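Unit 6 handout: Looking after the gripper on the Caseneck cell
Notes to go with the afternoon session. Read before you touch anything.

What these notes cover

The Caseneck cell is one arm, one two-finger gripper, a wrist camera and a controller. You will be asked to fit a pair of fingers, set the grip, check the camera mount and write up what you did. The supplier's manual treats all of this as a twenty-minute job. I have never seen it done in that time by anyone who then had a gripper worth using, and I'd ask you to read the manual with that in mind.

Some of what follows disagrees with the manual. Where it does, I say so. If you think I'm wrong, bring a measurement.

1. Before you start

Put the arm in its service position and lock it out at the controller. The stop button on the pendant is a stop button and does not count as a lockout. Both people in your pair put a tag on.

Look at the logbook. The last entry should give the finger set fitted, the grip force setting and the cycle count. If the last entry says "all good", treat it as a blank page. I went through the Caseneck log in April and found 11 entries that said nothing more than that. Two of them were written on either side of a finger change.

Write down the cycle count now. You will forget later.

2. Taking the fingers off

Two screws per finger. Support the finger with your free hand while you undo the second one, or it will drop and chip at the tip. Wipe the mounting face with a dry cloth. You'll find solvent recommended on various forums, and I remain unconvinced that it does anything except carry grit into the slide.

Check the mounting face for raised edges around the screw holes. A burr you can feel with a fingernail is enough to tilt a long finger at its tip. Dress it with a fine stone, lightly, and wipe again.

Fingers go back on the side they came from. The manual says they are interchangeable. They may have been when they left the factory.

3. Fitting and squaring

Start both screws by hand. If one won't start by hand, back it out and look at the thread. Snug them up, close the gripper slowly on the gauge block, then do the final tightening with the torque driver while the fingers are still closed. Open, close, and look again.

You are looking for the two pads meeting the block along their whole height. Hold a strip of paper on each side and pull. If the paper slides free at the tip and grabs at the root, your finger is tilted and you go back to section 2. Most pairs go back to section 2 at least once.

4. Setting the grip force

This is where I part company with the Cleko software. It offers a feature called auto-grip, which closes on an object, reads motor current and chooses a force for you. On a rigid, flat-sided block it does well enough. On anything moulded, curved or springy, the current rises in steps as the part flexes, and the software tends to settle on one of the steps. Then the part slips when the wrist turns, and someone blames the fingers.

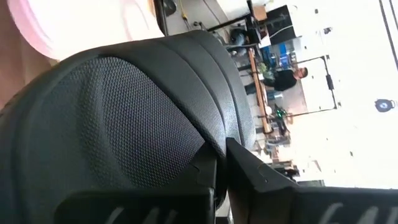 So set it by hand. Begin low, close, and try to pull the part out with a steady tug in each direction the arm will turn it. Raise the force in small steps until it stays put, add one more step, and stop. If you reach the top of the range and it still moves, force was never your problem. Change the approach angle or the place where you grip.

Textured surfaces deserve a word. It is widely assumed that a rough surface is easier to hold. A pad sitting on raised texture may be touching only the high spots, and a smooth rim a little further along can give you better contact. Try both and record both.

Titilayo Briggs ran a comparison on this cell last term, using the same part and the same path each time. With auto-grip she lost the part 43 times in 300 lifts. She then set the force by hand and lost far fewer, but she had also cleaned the pads in between — so I won't quote the second number as if it proved my point. She would like somebody to repeat it properly. It would make a decent project.

5. The wrist camera

The camera bracket is the softest thing on the wrist and it gets knocked. After any finger change, bring up the live view with the gripper fully open, then fully closed. Compare both with the reference prints in the logbook. If the fingers have shifted in the view, find out which thing moved before you correct anything. I have watched a pair spend most of a session recalibrating a camera that was fine, when the left finger was on crooked.

The calibration routine reports a score. A good score tells you the routine agreed with itself. It will cheerfully pass a loose bracket, provided the bracket stays still for the duration. Tap the bracket gently and run it twice.

6. Service interval

The Gallardo service sheet says to regrease the slide at a fixed cycle count and gives no reason for the number. Our slide was stiff at 2309 cycles, well short of it. Adaeze Mohammed, who did the strip-down, put it down to fine dust getting past the wiper. The Grurkamen cell next door has the same slide and has given no trouble, though it does lighter work and is run less.

My advice is to ignore the count and check by feel. With power off, move the slide through its full travel. It should feel the same all the way along. A stiff patch gets logged with its position, even if it goes away on the second pass.

7. What to hand in

One page per pair. Cycle count at start and finish, finger set, torque used, paper test result on each side, final force setting and the part it was set for, and whether the camera view matched the reference prints. If something didn't work, write what you tried and in what order.

Take your tags off before you leave, and put the gauge block back in its case.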